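The black wire basket

I have been promising myself a proper go at the kitchen odds and ends since February, and this morning, with the radio on and a second pot of tea (the good leaves Samira Nimri gave me), I finally made a start.

It all began with the wire basket. I bought it years ago at the market in Velletley, on a day out with Lina, and it has held onions, then post, then a great tangle of string and birthday candles that I couldn't bring myself to sort. I tipped the lot into a carrier bag and gave myself 30 minutes to deal with it, which became the whole morning, of course!

I do love a wire basket. You can see what's in it from the side, crumbs fall straight through, and a black one seems to go with everything. I like the bit of pale wood at the top too, it softens all that metal. Hanan thinks I should use it for napkins. I'm leaning towards lemons and garlic, or possibly the seed packets, if I can persuade myself to move them off the windowsill.

The string is still in the carrier bag. More on that next time, I expect.

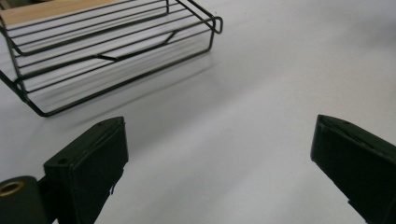
1 min read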